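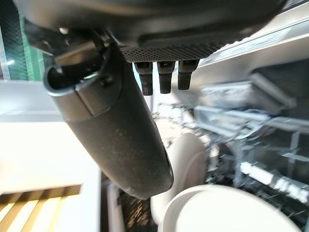 6 min read

The kitchen at Trelldale, in pictures
Posted 22 January 2021 by Fuad Zeleke

Several of you have asked me how the kitchen looks now, and I have been slow to answer. I am putting four pictures on one page, with my notes between them. The notes are mostly about the dishwasher, the white worktop and the wall with the green tiles, because these are the things you asked me for.

The first picture, at the top of the page, has the dishwasher with its door open, and behind it a part of the green tiled wall. The tiles catch the light, as you can notice near the lower edge of the wall. In the shop I was afraid that they would be too dark for us. My wife was sure from the first minute and she was right, so I have stopped giving my opinion about colours.

The tiles come from a small shop called Flernano. They sold us what was left from another order, for 316 pounds with the delivery included. The woman in the shop advised us to buy one more box than we needed, and we did it. That box is now under the bed in the small room. If somebody in the family is planning green tiles, please write to me before you pay for new ones.

Cleaning them is easy if you do it often and very boring if you do it rarely. The pattern is fine and so there are many joints. I use warm water with a little washing-up liquid, a soft brush, and after this a dry cloth. My uncle recommended vinegar. The tile shop told us not to use vinegar on the joints, and I follow the tile shop.

The worktop

The long piece of worktop is 242 cm and it is white. We discussed this for a whole June. White shows everything: tea, turmeric, the ink from a shopping bag which stood one night on a wet place. But in winter the kitchen gets only a few good hours of light and the white gives the light back to you, and we are glad of it every morning.

For turmeric I make a paste of baking soda and water, I leave it for a quarter of an hour and I wipe it without pressing. If a yellow shadow is left I do the same the next day. Please do not use the rough side of the sponge. I did this in one corner and that corner has been dull since then.

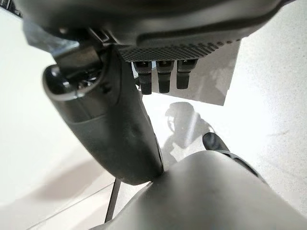 In the kitchen at Trelldale, very near: dark grey fingers and a thumb.

Now the dishwasher. It was in the house when we came, and the house itself was built in 2000, but I do not think the machine is so old. The people before us, the Hettiarachchi family, left the instruction book in a drawer, together with the guarantee paper for a kettle which we have never found. I have read the instruction book from the beginning to the end. I recommend this to everybody. I had used dishwashers for many years and I did not know that the filter must be taken out and washed.

So, the filter. In our machine it is on the floor of the tub. You take out the lower rack, you turn the filter to the left and you lift it. I wash it under the tap with an old toothbrush every second week. The first time, I found a piece of plastic label from a jar and a lot of rice. Since I do it regularly, the glasses are without the grey film. I had blamed the tablets for this film and changed them two times, so I owe the tablets an apology.

The salt is the other thing. Our water is hard, and the white marks come quickly if the salt is finished. I fill it just before I start a programme, so that the salt which falls beside the opening is washed away and does not stay on the steel.

How we load it

We had many small disagreements about the loading, and we wrote down what we agreed. The paper was on the fridge until the magnet became weak. I copy it for you as it was:

Plates go in the lower rack and look to the middle.
Bowls lean, they do not lie.
Cups and glasses always above, with the opening down.
Long spoons must not stop the spray arm. Turn the arm once with your finger before you close the door.
Knives with wooden handles we wash by hand, and also the big pan.
The person who takes out the last clean cup empties the rest as well.

The last rule is the one we argue about. My son leaves one cup inside, so that he is never the person who took the last one.
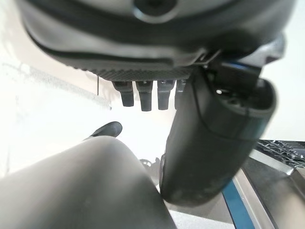
Four dark fingertips and the thumb, in the same kitchen.

My sister asked which tablets we buy. We use the Flavari ones, in the bigger box, and they are good enough. I tried the powder from the same company too and it cleaned just as well, but I am not tidy with powder and half of it came on the floor. If you use powder, fill the small compartment in the door while the door is fully down, and close the lid of it straight away. A wet lid makes the powder into a stone.

About the door: please do not put weight on it when it is open. I say this to all guests and I say it to myself, since it is a comfortable height for putting down a heavy pot. At my old flat we did that for years and in the end the door went crooked and water came out at one side. It was a small amount of water but the floor under the cupboard was bad when we finally looked. Here I let the door down with my hand and I do not let it fall.

The seal, this is the rubber around the opening, I wipe on the same day as the filter. The bottom part, where the door meets the tub, is where the dirt stays, and the programme does not reach it well. A damp cloth over one finger is enough. If the kitchen has a smell and you cannot find the reason, look there before you look in the drain. I lost one weekend on the drain.

When the programme has ended I wait a little and then open the door by the width of a hand, and I leave it so for the evening. The plastic boxes never get dry in any case. These I shake over the sink and put upside down on a towel.

For the ones who have not visited: the kitchen is open on one side, and from the worktop you look to the stairs. We like this very much. You can cook and talk with a person who is coming down, and you hear who is going up without brushing his teeth. The bad side is the smell of onions, which goes up the stairs faster than any of us. We close the bedroom doors when we fry something, and we open the window at the sink a little, even in January.

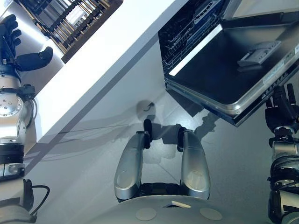
The floor is light grey, and I would choose it again. Crumbs are seen less than on the dark floor we had before, and coffee is seen more, but coffee one notices anyway. I sweep in the evening after the dishes, starting from the stairs and going to the sink, and I mop at the end of the week with very little water. Near the dishwasher I put a towel down while I empty the upper rack, because the cups keep a small lake on their bottoms and all of it falls at once when you turn them.

The steel parts need a word too. Steel shows fingers. I clean it with a damp cloth in the direction of the lines and I dry it at once. Special sprays made it shine for one day and then it collected more dust than before, so the bottle now stands in the cellar.

Two things are still not finished. One is the railing of the stairs, where the light wood has become a little dry and wants oil. I have the oil, I am waiting for a week when we can keep the windows open. The other is a proper place for the chopping boards. At present they stand behind the kettle and fall over when somebody makes tea. My brother-in-law has offered to build a narrow shelf for them if I send him the measurements, and I have promised to do it this weekend.

If you want to see something which is not on this page, the inside of the cupboards or the pantry, write to me below and I will add it. The recipe for the lentils, which three of you asked for, I will put on its own page when my mother has corrected it.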